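# Flosberg workshop members build hand-held grippers for kitchen jobs

A group at the Flosberg shared workshop has spent the winter building a pair of hand-held robot grippers, and the two are now in regular use. The members plan to use them to record everyday kitchen jobs, which will later be tried on a small arm that is still being put together on the next bench.

The project goes by the name Mestarden. It started in November as a talk over tea about whether a home-built arm could be taught to put the shopping away. The group had one arm kit, bought second-hand with two joints missing, and no good way of showing it what to do. Moving the arm by hand was slow and the motors got in the way. Holding a gripper and doing the job yourself seemed a better start.

The fingers were redesigned several times. The first set bent when they closed on anything heavier than a teaspoon. The second set was strong enough but opened too far, and users kept knocking over whatever stood next to the thing they wanted. The version now on the bench is the fifth, and the members say they will leave it alone for a while. The drawings are kept in a folder at the workshop, along with a printed list of screws, which is reported to be wrong in two places.
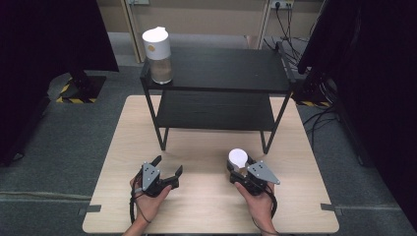

Lids have taken up most of the evenings since February. A lid has to be held firmly enough not to slip, but a thin rim gives the fingers little to hold on to, and pressing harder tends to tip it. In the present exercise the user works with a gripper in each hand at a black two-tier shelf on a wooden table, and a white disc-shaped lid is held in the fingers of the right-hand gripper, above the tabletop in front of the shelf. The angle of the wrist matters more than the group expected. People who do a lot of cooking bring their elbow up without thinking about it, while others keep it tucked in and then find they have run out of reach.

Both grippers carry a grey triangular plate with a pattern of black dots. The members wanted the plates to be easy to take off and put back in the same place, and this took longer than the fingers did. An early pair was glued on, and had to be sawn off when one of them was found to be a few degrees out. Cables are the other complaint. Each gripper has one, and new users are told to let it hang down beside the hand and to check it before they start. A clip for the sleeve was tried in January and dropped after it pulled a thread out of someone's jumper.

So far the group has kept 607 recordings. Many more were thrown away in the first weeks, mostly for dull reasons such as a full disk, a flat battery or a user who stopped halfway to answer the door. A recording of one job now takes 46 seconds on average, including the time needed to put everything back where it was. The members would like to bring that down, but they have found that people who are told to hurry make recordings that are of little use.

The money for the project has come from the members, who put in over 200 pounds between them. Most of it went on motors and bearings. Koller, a hardware shop in the town, let them have a box of mixed fixings at cost, and the shelving was already in the building. The software is a set of short scripts written by three of the members, and they have said they will share it once the comments have been tidied up and the German ones put into English.

Work on the arm itself is behind. The missing joints were replaced in March with parts ordered from Letero, but one came with the wrong thread and had to go back. The shoulder motor also gets hot after 20 minutes and has to be rested. Until that is sorted out, the arm can only be run for short tests without a load, and nothing recorded with the grippers has yet been played back on it.

The group meets at the workshop from half past six until nine in the evening, twice a week. Visitors can try the grippers if they ask at the bench first, and people with small hands are especially wanted, as the handles were shaped around the members who happened to be there at the time. A smaller handle has been drawn up and should be printed in April. Spare motors of the same size would also be welcome, working or not. They can be left on the shelf inside the side door with the project's name on the bag.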